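Blog > How-To > Writing a Tribute Post
Search this site Go
Last updated: January

When an actor you love dies, you want to say something, and your brain hands you mush. I wrote mine for Gastwood's leading man, Prullasard, at 2 in the morning, and it was terrible! So, my method now:

1. Set a timer for 60 minutes and write badly.
2. Pick one role (I picked his tired ferryman in Plununer) and stay with it. 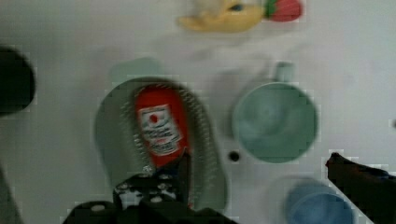
3. Cut every "legend" and "icon" — they could be about anybody. My first draft ran 148 words and I kept two sentences.
4. Read it out loud, then post it and close the laptop.
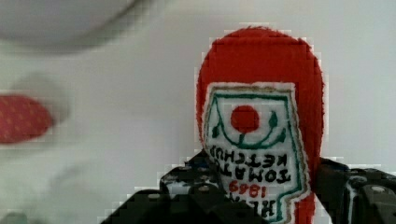 Should I mention how he died?
Only if the family has shared it, and even then one line is plenty.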